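Derrière le rideau d'une série : une habilleuse raconte

Publié le 29 août 2018

Elle n'apparaît jamais à l'écran, et son nom passe très vite au générique. Pourtant, les comédiens de Flistthorpe la voient avant tout le monde, chaque matin de tournage. Habilleuse depuis 25 ans, au théâtre d'abord, à la télévision ensuite, elle nous a reçus entre deux saisons de la série. Elle a demandé que nous ne mettions pas son nom. « Dans mon métier, on parle des vêtements, on ne parle pas de soi », dit-elle.

Elle a commencé à Brulbridge, dans un petit théâtre où l'on jouait surtout des comédies. Elle avait été engagée pour repasser. Un soir, une couture a cédé pendant l'entracte et la personne responsable était malade. « J'ai pris une aiguille et j'ai cousu le pantalon directement sur l'acteur. Il récitait son texte pendant ce temps. Je crois que j'avais plus peur que lui. » Le théâtre l'a gardée 14 ans. Elle en parle avec affection, mais sans regret : la salle était froide, et le salaire modeste.

Le passage à la télévision n'a pas été simple. Sur scène, une pièce se joue du début à la fin et le costume suit la même route. Pour une série, on tourne parfois la dernière scène le premier jour. « Il faut savoir si la manche était roulée, si le troisième bouton était fermé. Le spectateur ne sait pas toujours ce qui le dérange, mais il le sent. » Elle tient pour cela un cahier, un par épisode, avec des petits dessins à côté des notes. La production Jivine, qui fabrique Flistthorpe, lui a proposé une tablette. Elle l'utilise pour les photographies et elle garde le cahier pour le reste.

Nous lui demandons quel vêtement est le plus difficile. Elle répond sans hésiter : le noir. « Tout le monde pense que le noir est facile. Mais il y a des noirs qui deviennent bruns sous les projecteurs, et d'autres qui deviennent bleus. Après quelques lavages, deux hauts achetés ensemble ne sont plus de la même couleur. » Dans la deuxième saison, l'héroïne est en deuil pendant plusieurs épisodes. Il a fallu acheter une trentaine de hauts, et à la fin 2 seulement convenaient vraiment à la lumière du décor. Ils ont été lavés à la main chaque soir, jusqu'à la fin du mois de mai.

Avec les acteurs, elle dit avoir appris surtout le silence. La loge est l'endroit où ils arrivent fatigués, quelquefois fâchés, et où ils répètent à voix basse. « Je demande si la chaussure fait mal. Je ne demande pas si la nuit a été bonne. » Elle reconnaît qu'elle s'est disputée une fois avec une comédienne, à propos d'un manteau vert que celle-ci refusait de porter. Le manteau est resté sur le cintre pendant deux épisodes - puis la comédienne l'a réclamé elle-même, pour une scène sur le quai de la gare. Elle l'a encore chez elle, paraît-il.

Entre Flistthorpe et le cinéma, il y a eu aussi Igwe, un film dont elle parle peu. Le tournage a été interrompu, puis repris avec un autre réalisateur qui voulait d'autres couleurs. « J'ai recommencé les costumes presque depuis zéro. Je ne veux pas dire du mal, le film est beau. Mais je ne l'ai vu qu'une seule fois. »

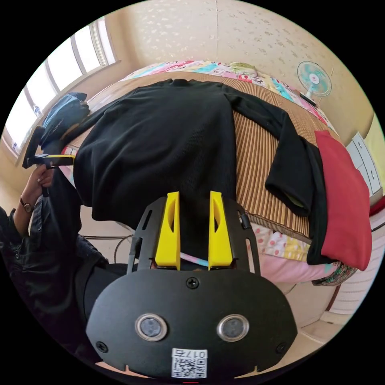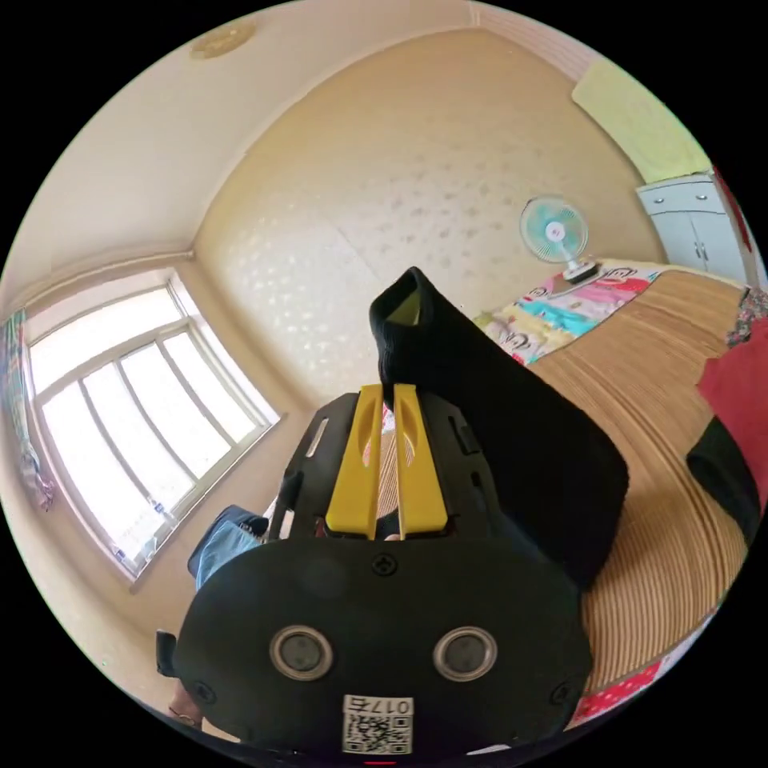
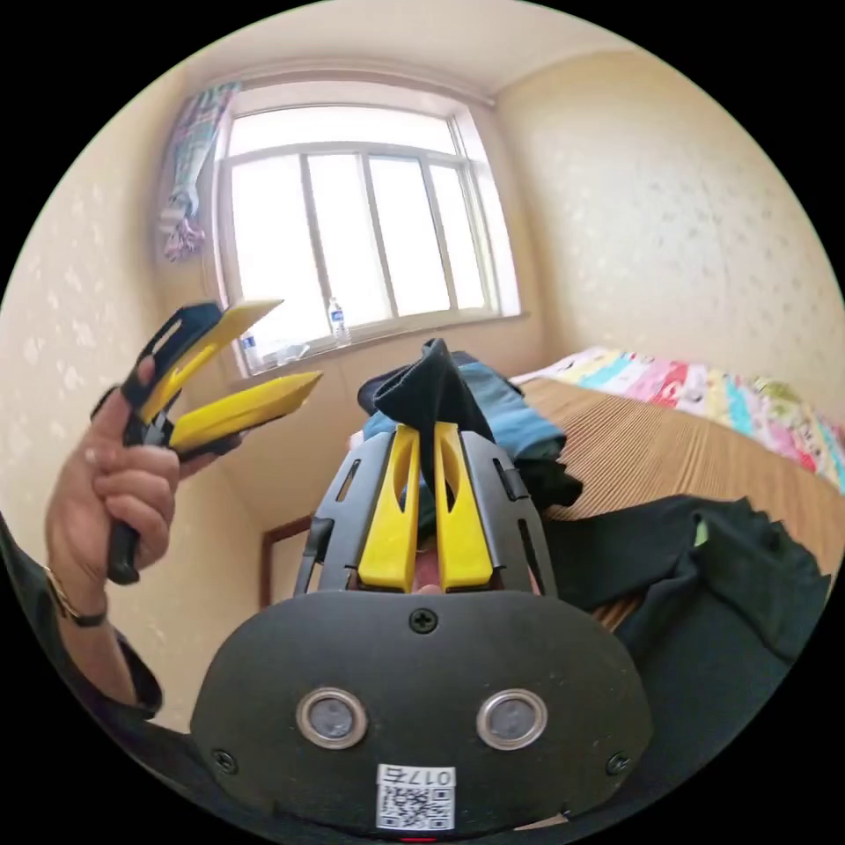
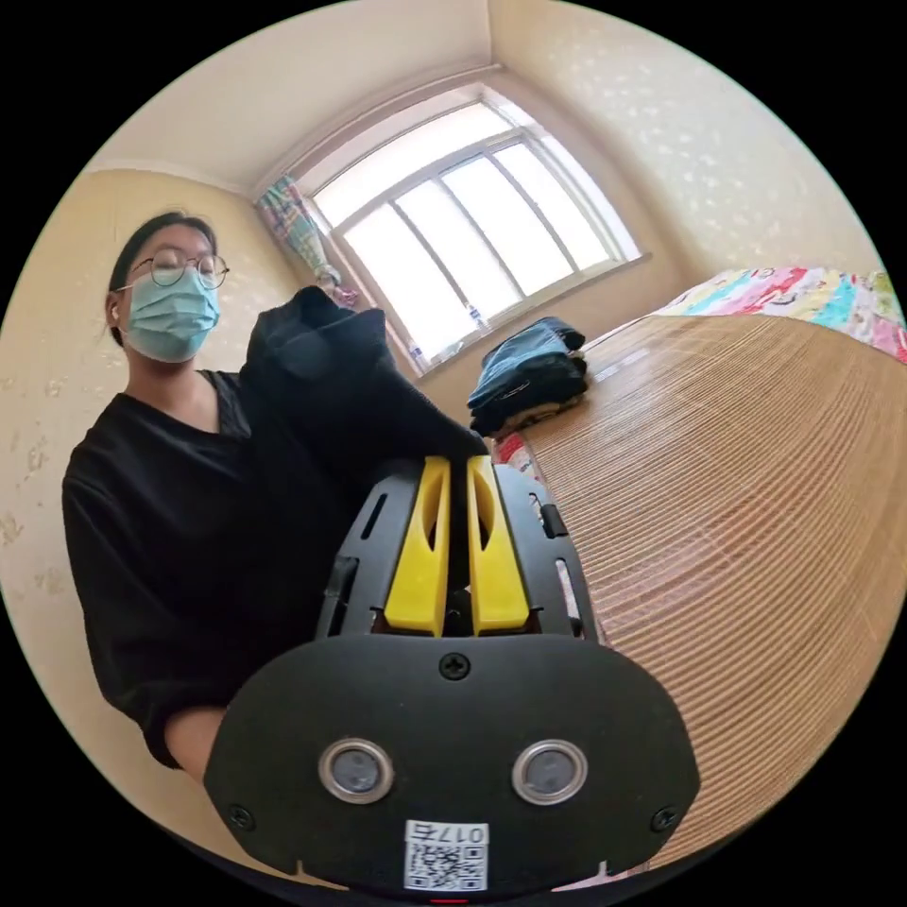 Sur l'avenir du métier, elle reste prudente. Les budgets sont plus petits qu'à ses débuts et les journées plus longues. Les jeunes qui arrivent connaissent bien les tissus, dit-elle, mais ils ont rarement eu le temps de regarder jouer. Elle leur conseille de s'asseoir au fond d'une salle de théâtre, le plus souvent possible, et d'observer comment un acteur s'assied, comment il enlève sa veste. « On comprend alors pourquoi une poche doit être plus basse. »

La troisième saison de Flistthorpe se prépare en ce moment. Elle n'a pas le droit de raconter l'histoire, et nous n'avons pas insisté. Elle accepte seulement de dire qu'il y aura un mariage, et que la robe a déjà été refaite. Pour quelle raison ? Elle sourit. « La première était plus jolie. Mais on ne pouvait pas courir avec. »

Elle doit partir, un essayage l'attend à l'autre bout de la ville. Avant de fermer son sac, elle vérifie la boîte d'épingles, puis le fil noir, et elle nous demande à quelle heure passe le prochain tramway.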